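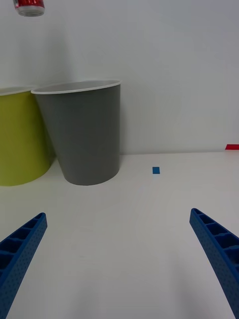

Chapter 2
Sorting at Home

Two bins, side by side. Start there. One for waste, one for recyling -- pick colors you won't mix up, gray and lime green say, and stick with them. Wide open tops are easier to hit. Keep them against a wall, table or floor, doesnt matter much.

In this chapter: what goes where, rinsing, when to empty. Key terms on p. 26. The Zisville exercise is on p. 14 -- read it first.

© Tavberg Press. Back to top
This site uses cookies. Accept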